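Moving a club library into one room: keep the old shelf order or start again?

Started by quietmargin

quietmargin
Hello all. I am a long time reader here but I write rarely, so please excuse my English where it is stiff.

Our chess club in Tolthorpe must give up its second room in August. All books and magazines must go into the room where we play. I have offered to arrange them, and now I am a little afraid of my offer. The old order was by the year when the book came to us. It is easy for the person who puts the book away, but a member who wants something on rook endings must look at every spine.

My question is for those who have done such a thing. Did you keep the old order, or did you make a new one by subject? And what did you do with books which belong to two subjects?

Posted 19:40

pawnbroker_h
By subject, without any doubt. Openings, middlegame, endings, game collections, magazines, everything else. Six groups and you can do it over a weekend. Put a coloured dot on the spine and members will even return things to the right place. Well, some of them.

oxbow
I'm going to disagree. We did subjects at our place and it was fine for two years. Then the openings section was full and endings had half a shelf empty, so openings spilled over into endings, and after that it was worse than before. With order of arrival you only ever add at the end. Make a proper index and leave the books where they are.

pawnbroker_h
An index that who reads, though? People in a club room browse. They have ten minutes before their game and they want to pull something out.

oxbow
Then leave space on each shelf. You didn't say that the first time.

quietmargin
Thank you both. I understand the two positions, and I think both of you describe my club. The older members know where their book stands and go directly to it. The new members only look at what is at the height of their eyes.

I should say also that we have an old list in a binder, made by somebody before my time, with the title, the author and the number. The numbers go on in order, but 7 of them are used twice. I don't know if this was a mistake or if the second book was a replacement.

tallowchandler
Probably replacements. Our binder had the same and the first copy was always missing. Check if the handwriting changes.

On your question about two subjects: choose one and write the other in the list. Please do not buy a second copy. We did this and regretted it.

Erdos_number_none
Small point from someone who looks after a maths society library, so not quite your problem. We have a whole shelf labelled Erdős because people ask for it by that name, although by subject it should be split in 3. It breaks the system and I would never change it. If your members always ask for "the Vedier books", give them a Vedier shelf.

quietmargin
This is funny because we do have a Vedier shelf, it is the club bulletin which was printed by the Vedier press until they closed. It is the only part that everybody can find. So maybe I keep it as it is, and I arrange only the rest by subject.

I have started to measure. The shelves from Studano are deeper than the old ones, so two rows of small paperbacks can stand one behind the other, but then the back row is forgotten. I would prefer one row and to give away the doubles. 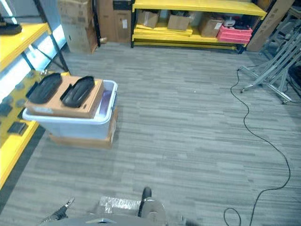
oxbow: One row, yes. I'll give you that without a fight. A back row is where books go to be bought again. But offer the doubles to the members first and put up a notice with a closing date, or you will hear about it at every annual meeting.

pawnbroker_h
Agreed with oxbow, mark the calendar. Where are you putting the magazines? They are heavier than people expect and they slide.

quietmargin
The magazines I would put on the lowest shelf, lying flat, one pile for each year. I know that flat piles are not nice when you want the one at the bottom. But we have no boxes of the right size, and standing up they bend.

tallowchandler
Flat is fine. Write the year on a strip of card and let it stick out at the front. And do the list before you move anything, not after. I did it after.

quietmargin
I will do the list first. I have begun with the endings, as there are the fewest of them, and already I found one book with the number of another. I will write again when I know if the handwriting is different.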